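An afternoon at the Sekever open lab

I almost skipped this one. The train was late, I had a cold, and the last three open days I went to were basically a sales brochure with free pens. But a reader had written to me back in July asking whether I'd ever look at the software side of two-armed manipulation (instead of drooling over hardware, which, fair enough, I do a lot), and Sekever was opening its doors on 11 February 2024, so off I went with a pocket full of tissues.

Sekever is a small outfit on the second floor above a print shop. They don't build arms. They write the stuff that sits between the arms and whoever is trying to get them to do something: a planner called Caseo, a perception package called Mumar, and a pile of tooling that doesn't seem to have a name, or has a name that people swear at too often to repeat here. You sign in, you get a sticker, and then you're pretty much free to wander and bother people. I loved it already.

My guide for most of the visit was Serena Bortolotti, who looks after Mumar and talks even faster than I do. We started at her desk, where she had a replay tool open. It might be my favorite thing from the whole visit, and it's the least glamorous! Every camera stream, every joint reading and every command gets its own row on a timeline, and you can drag one row sideways against the others. She dragged the wrist camera late by 50 milliseconds and had me watch the overlay. The outline of a cup slid right off the cup. Such a tiny shift, and the arm would have closed on thin air.

"People send us a log and say the grasp model is broken," she said. "I open the clocks first."

I asked how often it's the clocks. She laughed and said she'd stopped keeping score.

Then we went through to the benches. There are 5 of them, each one dressed differently: a plain one, one with a loud checkered cloth, and so on. Serena's is the leafy one, and it's mean. You get a bold black and white print on the walls, a veined marble pattern underneath, shiny steel pot, shiny lid, and a case of poker chips open at the back. Everything on it is either busy or reflective. She picked the pieces herself and is very proud of how awful it is for a depth estimate.
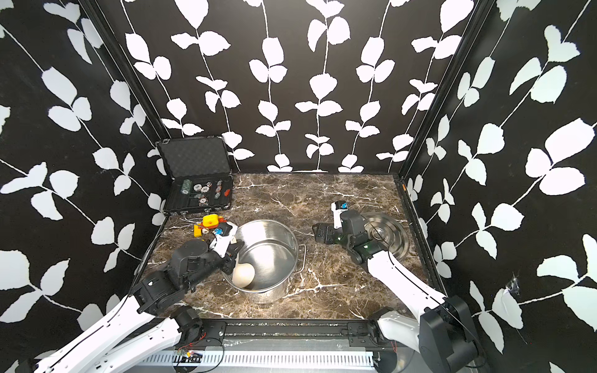
Serena's bench: both arms, the stockpot and its lid

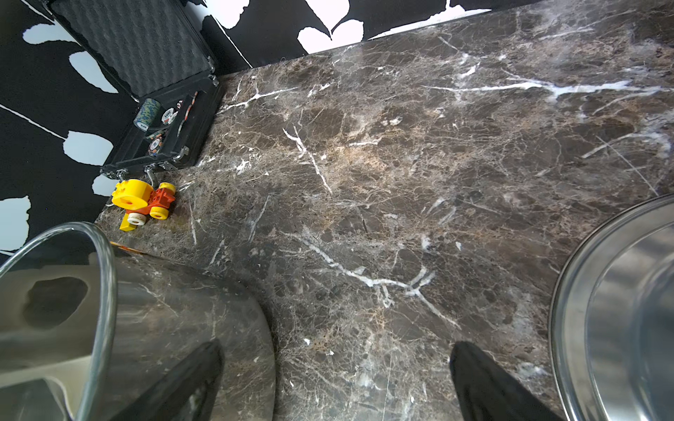
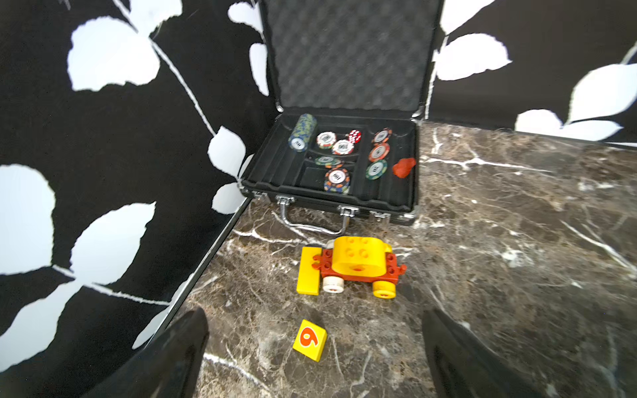
The bit that had me scribbling was how Mumar decides which camera to believe. My naive picture was that you take all the views, mash them together and get one nice clean model of the table. They tried that early on and it was a mess, mostly thanks to steel. A reflection moves when the wrist moves, so the wrist camera sees a blob gliding along the inside of a pot while the fixed camera sees a different blob somewhere else, and if you average the two you get a ghost object hanging in space. Caseo would then very politely plan a path around the ghost.

So now every view keeps its own list of guesses, and each guess carries a confidence that goes down if it doesn't behave like a solid thing should. Does it stay put in table coordinates when the camera moves? Good, confidence goes up. Does it swim? Down it goes. Serena showed me the debug view for this on an older log and you could see the fake blobs fading out like breath on a window while the real stuff stayed bright. I made her play it three times.

The other headache is the wallpaper. Flat, high-contrast leaves look an awful lot like edges of objects, and an early version of the segmentation kept handing the planner a lovely crisp leaf to pick up. I assumed the fix was more training data. Some of it was, but the bigger win was dull: they fit the walls and the tabletop as planes first, at startup, and anything that sits exactly on a plane has to work a lot harder to be called an object. The downside is thin things. A flat tile lying on the table is only just off the plane, and Mumar still misses those more than Serena would like. She didn't try to dodge the question either, which I appreciated.

From there I got passed along to the planning corner, where Caseo lives. I'll admit I'm weaker on this part, so forgive me if I squash something. The gist is that two arms reaching into one shared space can be planned as one big fourteen-ish-dimensional monster (slow, thorough) or as two separate arms that take turns (fast, a little dumb). Caseo starts with the dumb way and only goes to the monster when the two paths want the same chunk of air at the same moment. There's a "who yields" rule in the config file, and it can be set per task. For something like putting a lid on a pot, you'd let the arm holding the lid have priority, and the other one waits its turn or backs off.

What I hadn't thought about is backing off itself. Stopping is easy. Stopping somewhere useful is hard! If the waiting arm freezes right where it is, its own wrist camera may be staring at a wall, or the arm may be blocking the fixed camera, and then perception goes stale just when you need it. So Caseo asks Mumar for a "good seat", a waiting pose scored on what the cameras can see from there. I thought that was so neat. The planner people and the perception people apparently argued for weeks over whose job the scoring was, and the code now lives in a folder of its own, which I take to mean it was a draw.

There was coffee after that, from a machine that takes its time, and then a short talk about regression testing. I know, I know. But stick with me. They keep a library of recorded logs, 1,814 of them when I visited, and every change to Mumar or Caseo gets run against the lot overnight. The recordings can't tell you whether a new plan would have worked, naturally, because the arms in the log did whatever they did. What they can tell you is where the new version disagrees with the old one. In the morning there's a list of disagreements sorted by size, and a person sits down and looks at the top of it with a mug in hand. Someone in the audience asked why they don't automate that last part. The answer was that they had, for a while, and then a sign error in the gripper offset sailed straight through with every light green. Now a person looks.

I tried the annotation tool too, which they let visitors poke at. You scrub through a log and mark the moments when a step starts and ends: reach, close, lift, move, release. Sounds trivial. I was terrible at it. Is a reach over when the fingers get there or when they start closing? I changed my mind between one clip and the next, and the tool very kindly showed me so, with a little orange bar wherever I'd contradicted myself. They use the same bar on their own people. I'd want a bigger keyboard shortcut sheet, and undo only goes back one step, so I lost a whole clip's worth of marks to an itchy thumb. I passed that on. The reply was a sigh and "yes, it's on the list."

A few practical things if you want to go. The stairs are steep, and the elevator is around the back through the print shop's yard, so ring ahead if you need it. Lunch: go to Costa, the little place on the corner with the green awning, and get the bean soup. The lab is chilly, bring a sweater. And ask to see the replay tool even if it isn't on the sheet they hand you at the door, because it wasn't on mine.

I've got a sample log on a USB stick now, with the clocks deliberately messed up by Serena, who wouldn't tell me by how much. My first guess was wrong. I've emailed her a second one and I'm waiting to hear.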